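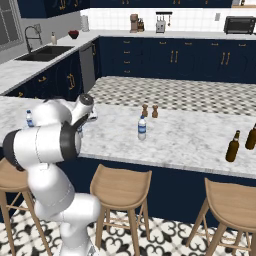 Brevix Pommel Trainer, Club Model

I've been coaching boys' gymnastics long enough to have sworn at a lot of pommel trainers, and this is the one I sell now. It's a low mushroom with a detachable single handle, it sits on a flat base, and two ten-year-olds can drag it across a gym without an adult getting involved (mine do it every practice, usually while arguing).

What you get

The mushroom itself, the handle, a base with rubber feet, a hex key and a spare set of bolts. The cover is synthetic suede, stitched at the side where hands don't go. I've used the vinyl kind too and I just don't like it. Chalk sits on top of it and the kids start slipping halfway through a set of circles.

Top diameter: 600 mm
Height settings: 3
Handle: removable, one bolt from underneath
Cover: synthetic suede, tan or navy
Price: $883, base included

Heights

The lowest setting is for your beginners, the ones still walking their feet around. I keep my middle group on the second one pretty much all season. The top setting is for kids who already own their circles and are getting ready for the full horse, and at that height I'd put landing mats all the way around, please. Changing heights means tipping it over and moving the pins, so do it before warmup and not in the middle of a rotation like I did at our June camp!

The handle

My favorite part! Most clubs leave it off until a kid can hit 20 clean circles on the flat top, and that's my rule too, although I've bent it for a few stubborn ones. It's the same grip thickness as the pommels on the Brevix competition horse, so the switch isn't a shock to the wrists. If it ever creaks, snug the bolt a quarter turn. Don't crank it.

Bralilden or Brevix?

I get this question a lot. The Bralilden mushroom is lighter and it's a fine choice if you're packing up after every class in a shared school gym. The Brevix stays put better under bigger kids. If you have a permanent space, get the Brevix.

Care

Brush the chalk off with a stiff dry brush. No soap, no spray cleaners, and keep it away from the heater. Replacement covers come in both colors, and you'll want a staple gun and a free evening.

Shipping

Trainers go out from the Drummond warehouse in one big box. Curbside delivery only, so have a second person around. Returns are fine if the cover hasn't been chalked. Zeludov landing mats ship separately and may show up on a different day.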